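Notebook, August, started 8:10 a.m.

Job ad rewrite, second pass

Picking up where I left off. The old ad for the bench technician role at Trornard is still pinned over my desk with all my scribbles on it, and I finally have something to compare it against! Jamila Nanayakkara sent over the applicant export last night, with names, schools and home addresses stripped out, and I've been in it since I sat down.

What we have: 228 applications across the two versions of the ad. Version A is the old text, the one with fourteen "must have" lines. Version B is the short one, with five requirements, the pay range at the top and the shift pattern spelled out. Same job, same pay, same sites. The self-ID question was optional in both, so I have to be careful with anything that leans on it. Plenty of people skipped it and that's their right.

First look, and I'm trying not to get carried away: the share of women among those who answered is clearly higher on B. So is the share of people coming in from outside the trade (kitchens, warehouses, one school bus depot, which I love). I want to split it by site before I say a word to anyone in the Monthly, as Mujić ran a referral push during the B period and the Vornex site didn't. If the bump is all Mujić then I've measured the referrals and can throw the rest of this page away.

9:40. Split done. Both sites moved. Mujić moved more, as you'd expect, but Vornex moved too, with no referral push at all. Very happy with that. Small numbers in the Vornex pile, so no percentages in the notebook until Jamila has checked my filter. I got the date cutoff wrong once already this month.

Now the part I keep coming back to. We pulled nine requirements out of the ad and asked the hiring leads which of them they missed. They missed one: the forklift ticket, which really is needed on nights. So it goes back in, with a line saying we pay for the course. The other eight had been carried over from one ad to the next for years. "Able to lift heavy loads unaided" was in there and the lifting policy forbids it!
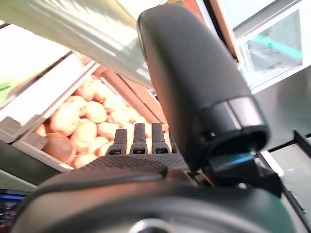

Interviews next. An ad can bring in as wide a group as you like, and then the panel asks everyone to "walk me through a time you showed leadership" and you're back where you began. I sat in on two panels last week, just listening and keeping time. In the first one the questions changed with every candidate. One man got a friendly chat about fishing, and the woman after him got a long run at the gap in her work history. I don't believe anyone on that panel meant it. They were shocked when I read my timings back to them, and then they got really interested, and we ended up staying in the room well past lunch rewriting the question sheet together. Best hour I've had on this project.

The new sheet has six questions, same order for everyone, scored before the panel talks. Gap questions are out. There's a ten-minute practical at the bench, and candidates get told what it will be when they're invited. Two panel members grumbled that this gives it away. My view is that we tell our own people what the job is before they do it, so why not these people?

Things I'm unsure about:

Scoring before talking. One lead filled in his scores during the discussion and then argued that he hadn't. Maybe hand the sheets in at the door?

The practical is at standing height. We need a seated version ready to go, without anyone having to ask for it. Ask facilities for the adjustable bench.

Zisolell wants to use our sheet as is. Flattering, but their roles are all customer-facing and I'd want them to write their own practical. Happy to lend an afternoon.

11:25. Call with Jamila. She found one duplicate batch, people who applied to both sites, and took them down to one record each. The pattern holds! She also asked the question I should have asked at the start, which is who drops out between the application and the interview. I don't have that, only the two ends. She thinks the scheduling tool logs it, so she'll look, and meanwhile I'll phone a few people who withdrew, if they ticked the box saying we could.

Budget note so I don't lose it: $2,655 left in the line for this, which covers interpreter time and travel costs for candidates through the next round. Not enough for the outside panel training as well. I'd pick travel costs every time.

To do
Put the forklift line back, with the paid course
Send question sheet v3 to both sites
Borrow the adjustable bench, try it myself first
Withdrawal calls, after 4 p.m. when people are off shift
Ask Jamila to recheck the Vornex filter
Take version A down off the wall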